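Fundraising & Giving > Youth and School Groups
Thread: Matching gift fell through, what do we tell the kids?

marblecake
Hi all, long time reader, mostly I lurk in the grants section. I run an after-school club, 32 kids in grades five through eight, and every fall they pick a cause and raise money for it. This year they picked the Rennie food shelf and went absolutely nuts. Car wash, bake table, a read-a-thon, the works. A local company, Skisar, told us in September that they would match whatever the kids brought in. We put it on the posters and the kids said it to every single person who stopped at the table.

Now it's November and Skisar says the match "isn't in this year's budget after all." It was all by phone, and yes, I know. What do I tell the kids, and do I owe something to the people who gave because of the match?

otterslide
Oh no, I'm so sorry. We had something like this with a walkathon and I still get mad when I drive past the building.

Tell the kids straight. Mine were nine and ten and they took it way better than the parents did. The donors I would email, two or three lines, no drama.

Prikuletti_fan
I'd hold off on emailing anybody. Go back to Skisar first and ask for a smaller number. A flat gift, even $500, lets everybody save face. Companies hate saying no twice.

ledgerlou
Disagree with waiting. People gave on the strength of a promise printed on a poster. They should hear about it from you before they hear it at the grocery store, and if someone wants their money back you give it back. I've kept books for small charities for 15 years and the refund requests are almost always zero, but you have to make the offer.

marblecake
Thanks everybody. Lou, we can't email most of them, it was a jar on a table! I have addresses for maybe the read-a-thon pledges and that's it.

ledgerlou
Then email the read-a-thon people and put a note up where the posters were. You do what you can reach.

Prikuletti_fan
Still think you're burning a bridge with Skisar before you have to. A public note with their name on it is a big step.

otterslide
So leave the name off? "The match we announced will not be happening" covers it. Everyone who saw the poster knows who it was anyway, lol.

gullwing_pta
Chiming in on the tracking side. Whatever you decide, get the jar money and the pledge money into two separate columns NOW, before anyone asks. We use Gistotier for ours and it's fine, a little clunky, the free level caps you at 20 donor records. I do it all on the desk computer in the evening — my phone makes me want to throw it.
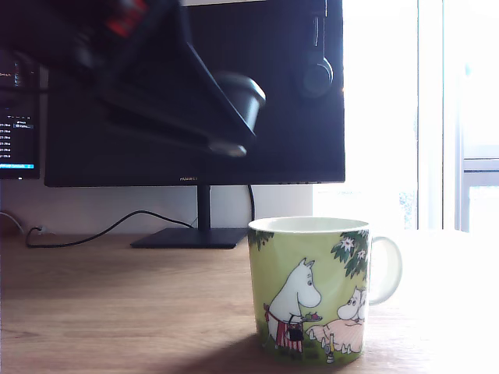
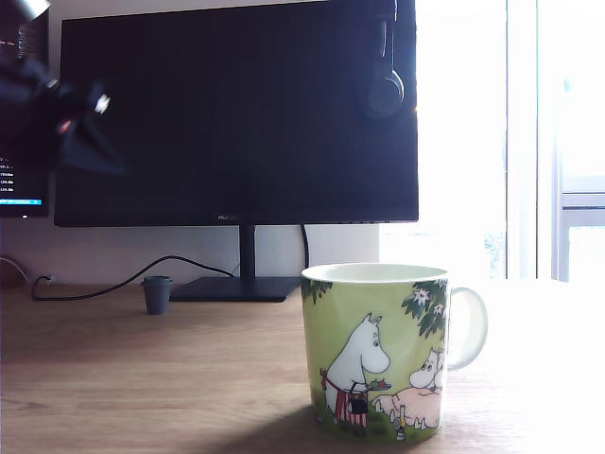

What I put in the columns, for marblecake or whoever needs it:

1. Date the money came in (not the date it went to the bank, those drift apart fast)
2. Which event
3. Cash, check or card
4. Whether they were told about a match
5. Who counted it, and the second person who counted it

Number four is the one you'll be glad of. We added it after our own mess.

marblecake
Okay the "were they told about a match" column is kind of brilliant and also makes me feel a bit sick, as the answer is yes for nearly every row.

gullwing_pta
Ha, ours too. Fill it in anyway.

tinroof
Different take. Has anyone asked the food shelf? They're the ones out the money. When I was on the receiving end of school drives, half the time I could have found another match with a couple of calls. There's usually a donor who likes kids' projects and wants their gift to do a little extra. But I had to know!

ledgerlou
Good point. And please don't let them budget for the doubled amount in the meantime.

Prikuletti_fan
OK I'll give you that one. Call the food shelf first. I'd STILL ask Skisar for the smaller gift before any note goes up.

otterslide
Can we agree the kids get told before the note goes up though? Mine would have been crushed to read it off a wall.

marblecake
Yes, kids first, no question. I'm calling the food shelf in the morning and then I'll talk to the club at snack time. I told my co-leader about the flat gift idea and she's going to try Skisar by email so it's in writing this time. Giving them a week, then the note goes up either way. Lou, I know you'd go faster.

ledgerlou
I would, but a week is okay. Put the deadline in the email.

marblecake
Quick update. Food shelf was lovely. They hadn't budgeted for any of it, thank goodness, and they have someone in mind for a partial match, 20 cents on the dollar. It's not what was on the posters but the kids cheered. One of them wants to do a second car wash. In November. I said we'd discuss it.

tinroof
So glad you called them! Nothing from Skisar yet?

marblecake
Not a peep.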